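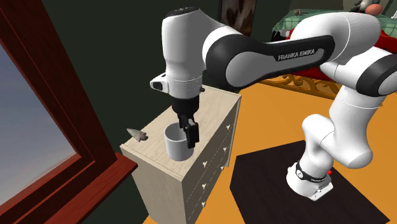 May

How often should a simulated room be checked against the real one it stands in for? Every time somebody changes the real one, and at least once a month even if nobody thinks they have.

By Debashish Talukder

That is rule 9 in the Wirkley good-practice notes, and it is the one I get the most mail about, so let me ramble on it a little. When we put together the bedroom set for the Pikotham project, we wrote down everything a household arm might have to work near – the bed, the window, the chest of drawers – and we gave each one a line in the log with its size and who measured it. A mug on a chest of drawers sounds like nothing much, I know! But if the top is 15 millimeters lower in the model than in the house, a mug set down neatly in one will be dropped in the other, and you may spend a whole Sunday blaming the gripper.

So please, keep the log with the scene file, put your name on your changes, and run all 56 placement trials again after any edit, even a small one. Report the failed runs along with the good ones – the folks at Parham have been wonderful about this, and their notes are a pleasure to read. The next draft adds a page on grasping by the rim, which Coman asked for back in the winter, and I will happily take comments on it until the end of the month.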